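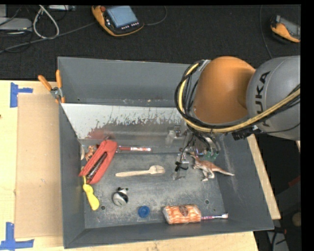 Wenceslao Espinoza wrote in after the October post to ask why I bother with a push step at all, if the grasp net is any good it should just pick. Fair question. Quick answer before I lose the afternoon.

Clutter near the walls. Grasp-only got stuck there again and again, same item, same bad angle, until the run timed out. So now the planner (Flakar, our one, still held together with string) gets 2 moves to choose from – pick or nudge – and scores both off the same depth map. Nudge is capped at 3 in a row or it just plays.

Result: 80 percent of bins cleared, and that's with thin stuff like cutlery in teh mix. Grasp-only was well under. Objects never seen in training, different handfull every run.

Still bad: anything flat and shiny. Depth goes to mush. Trying 6 views fused next – slow, but we'll see. Numbers when I have them.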